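Keeping a Work Table Clear

A white table shows everything. Crumbs, pen marks, the ring left by a cup. That makes it a good surface to work on, and it also means it needs a little attention every day. These tips are for a table that gets used for more than one job.

Decide what lives on the table

Pick the few things you reach for all day and put the rest in a drawer or on a shelf. A drink is fine. So is one small gadget, such as a push button or a timer. Mail, chargers and spare change should have another place to go.

Put the drink at one side

Keep water toward the left or right end, on the side of the hand you don't write with. A bottle with a screw cap is safer than an open glass. Close it after every drink, even if you plan to pick it up again in a minute. Papers and anything with a battery go on the other side, with a hand's width of bare table between them. 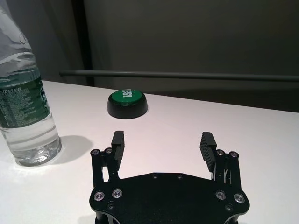 Perla Medrano writes that she keeps her water on the floor next to her chair and has had no spills on the table since January, though she has kicked the bottle over 2 times. If you have a dog or a rolling chair, the table is still the better place.

Wipe it down once a day

Mix a few drops of dish soap into 700 ml of warm water. Dip a soft cloth, wring it out hard and wipe in straight lines from the back edge to the front. Go over it again with plain water and dry with a towel. Lift each object and wipe under it – dust collects in a line around anything with a round base.

Don't spray cleaner straight onto the table if there are buttons, keyboards or switches on it. Spray the cloth, away from the table, and wipe around them.

Marks that won't come off

For pen, try rubbing alcohol on a cotton swab and test a corner first. For a sticky spot left by a label, lay a warm damp cloth over it for 11 minutes, then rub with your thumb. Skip scouring pads. They dull the finish, and a dull spot picks up dirt faster than the rest.

Small gadgets that slide

Push buttons and desk bells tend to creep when you press them. Put a thin rubber pad or a dab of removable putty under the base. Clean both surfaces with alcohol and let them dry before you stick anything down. Replace the putty when it gets gray and stops holding.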